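Stellum Support Portal
Ticket 1303: Hand gripper kit -- width value drifts, pads slide on plastic bottles
Product: Eltater hand gripper kit, two-finger, ribbed pads
Opened by: Evdokia Alexiou (Papadakis)
Assigned to: Aurelio Esteban (Stellum support)
Priority: Normal
Status: Waiting for parts

Evdokia Alexiou wrote:

Hello,

We have your kit on trial for 30 days before we decide if we order the full set. I am writing because we have two problems and I can not tell if they are one problem or two.

First problem. The recorder shows the finger width in every line of the log. When I start in the morning and close the fingers completely, the value is 0. After some work it does not come back to 0 when the fingers are closed. Yesterday it stayed at 3 mm with fingers completely closed. I opened and closed it many times and it stayed the same. After restart of the recorder it is 0 again, but then the drift begins from the start.

Second problem. With plastic drink bottles the pads slide. With mugs, boxes and books we have no slide at all. The bottle goes down slowly between the pads when I lift it, so the operator presses harder, and then the bottle wall bends and the recording is not good for us.

Firmware is the one which was on the unit when it arrived. I did not update anything. I read the manual until the end, also the part about calibration, and I followed it.

Thank you in advance for your help.

Evdokia Alexiou

Aurelio Esteban wrote:

Hi Evdokia,

Thanks for the clear report. A few things to check first.

1. Please send the log from a session where you saw the drift. The whole file, please, and not a part of it.
2. With the unit switched off, hold one white mounting plate and try to move the jaw on it with your other hand. Is there any play?
3. Which zeroing method did you use, "closed" or "block"?
4. How do you clean the pads, and how often?

Regards,
Aurelio

Evdokia Alexiou wrote:

Hello Aurelio,

My answers in the same order.

1. The log is uploaded. It has 882 recorded grips. The drift is visible from the second half, I think. Before this the closed value is between 0 and 0.4 and I did not worry.

2. Left side: no play. Right side: yes, a little. I can feel it more than I can see it. When I push the jaw to the outside it moves, and when I release, it stays there. I did not tighten anything because I did not want to change the condition before you answer.

3. "Closed". In the manual the block method is written as optional and we did not receive a block in the box. Should there be one?

4. With a dry cloth at the end of the day. On page 14 it is written not to use alcohol, but in the quick start card from Dollmont, who sold us the kit, it is written "wipe with alcohol". I followed the manual. Please correct one of them, it is confusing for a person who reads both.

Evdokia

Aurelio Esteban wrote:

Hi Evdokia,

I went through the log. The closed value goes up in steps: there is a jump near grip 400 and then two smaller ones. A sensor drift normally looks like a slow slope. Steps together with play on the right side make me think about the screws of the right jaw. They are small and they can loosen when the fingers are opened wide many times in a row.

Please do this:

-- Switch off the unit and remove the right jaw completely.
-- Check that the surface of the mounting plate is clean. Sometimes a little plastic dust stays there.
-- Put the jaw back and tighten the screws in turns, a little each, with the short key from the kit. Stop when the key starts to bend. Do not use a power tool.
-- Zero again with the "closed" method.
-- Record one session of normal work and send me the log.

For the block: you are right, it should be in the box. I have added it to this ticket and we will ship it.

About the pads, the manual is correct. Please do not use alcohol, it makes the ribs hard. Lukewarm water with one drop of dish soap, then let them dry in the air. I will write to Dollmont about their card.

Aurelio

Evdokia Alexiou wrote:

Hello,

Done on 22/10/2020. There was indeed dust under the right jaw, a very thin white line of it. I cleaned it, tightened as you wrote, and zeroed.

Result for problem one: after a full session the closed value is 0.2. The play is gone. I am satisfied with this, but I would like to have it confirmed with the block when it comes.

Result for problem two: better, but it is not solved. After washing, the pads hold the bottle in most of the grips. The slide still comes when I take the bottle high, where the plastic goes narrow to the cap. At the height of the label it is good. I have a feeling that the ribs touch only with their edges up there, but I have no way to measure it.

My colleague asked also if the label is the reason, because it is smooth. I do not think so. We removed it from one bottle and I saw no difference.

Two more questions, if you allow:

Is there a softer pad for this same jaw? In your catalog I found only one type.

And is it correct that the recorder saves the width but no force? In the offer it was written "grip data" and we understood both. For our evaluation this is quite important, so I prefer to ask directly.

Evdokia

Aurelio Esteban wrote:

Hi Evdokia,

0.2 is inside the tolerance, so I will set problem one to "solved, to be confirmed".

For the pads: there is a softer version, same shape, same fixing. It is not in the catalog yet because we are still finishing the packaging. I can send you one pair without cost for the trial. They wear faster, so please keep the old pair.

For the force: the recorder saves width and time only. The words "grip data" in the offer are too general and I understand why you read it like this. There is a force add-on planned for May, but I can not promise the date and I would not ask you to decide on the base of it.

Before I send the pads I would like to see how you approach the bottle. Can you send pictures of your table, one with the fingers open and one with the bottle between the pads? The gripper's own camera is fine.

Aurelio

Evdokia Alexiou wrote:

Hello Aurelio,

Thank you for the honest answer about the force. I have passed it to the person who writes the evaluation.

The pictures are attached. The first is with the fingers open, the second with the bottle between the pads.
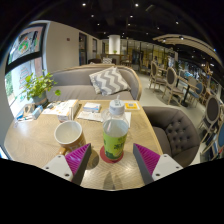
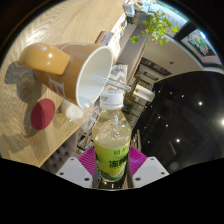 I have also one remark about the handle. After a long session the hand becomes tired on the side of the thumb. If the trigger could be adjusted one position closer, it would help the people with smaller hands. This is a wish and you do not need to open a new ticket for it.

Please send the soft pads to the same address as the kit. If the block can go in the same package, it is easier for our reception.

Evdokia

Aurelio Esteban wrote:

Hi Evdokia,

Thanks, received. The soft pads and the block are in one package and it leaves us tomorrow.

When you have them, please do it in this order: block first, with the old pads still mounted, and write down the value. Then change the pads and zero again. If you change the pads first we can not compare with the last log.

For the bottles, please try both heights with the soft pads, at the label and higher up, and keep the two in separate sessions. The file names should say which is which.

The trigger can be moved, by the way. There is a small screw inside the handle, under the rubber cover. One full turn brings it closer to the palm. It is missing in the manual and I have reported this to the person who maintains it.

I have also extended your trial by the days you lose while waiting for the package.

Aurelio

Evdokia Alexiou wrote:

Hello,

I found the screw, thank you. One turn was too much for me, half a turn is good.

I will write again when the package is here. Please keep the ticket open until then.

Evdokia

Status changed by Aurelio Esteban: Waiting for customer -- Waiting for parts
Note added: soft pad pair x1, zero block x1, no charge. Manual: add trigger screw, list block in box contents. Dollmont quick start card: alcohol line to be removed.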